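Play Kitchen Corner – Project Report
Arvid Forsberg and Manju Vashisht
March 15, 2026

Our project was to plan a breakfast table for a pretend kitchen used by preschool children. The budget was 200 dollars and we had 20 square feet to work with. We started in February.

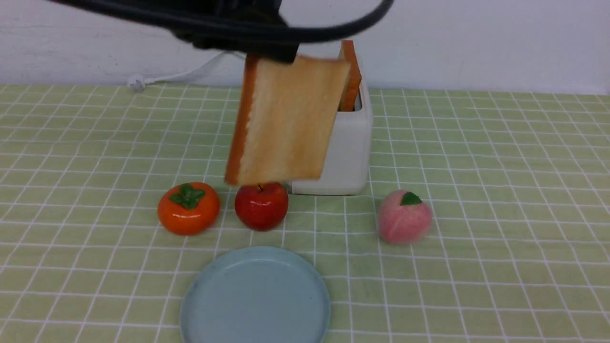
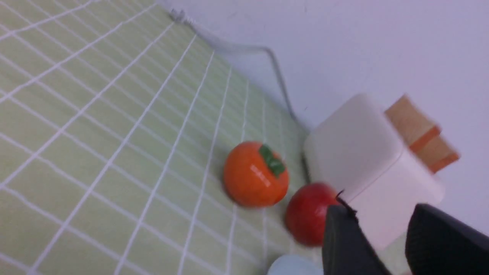
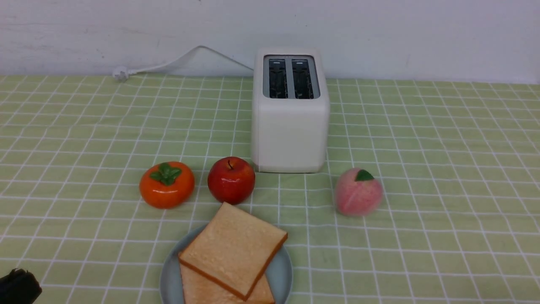

The toaster and fruit on the grid cloth

We chose breakfast as the theme, as most children already know the steps. Our first plan, called Trullau, had a full set of dishes and took too long to put away. The second plan, Cruzado, kept only the toaster and the fruit. The persimmon and the apple stand in front of the toaster, and the pale green cloth with its white lines gives children squares to line things up on. Manju wanted a plain cloth at first – we kept the grid after she tried setting the table on both.

Cost
The cloth and play food came to 100 dollars. We did not spend the rest.

Still to do
The power cord needs to be tied up or removed before children use the table. The wall has scuffs and should be wiped. We would also like up to 5 picture cards showing how to set the table.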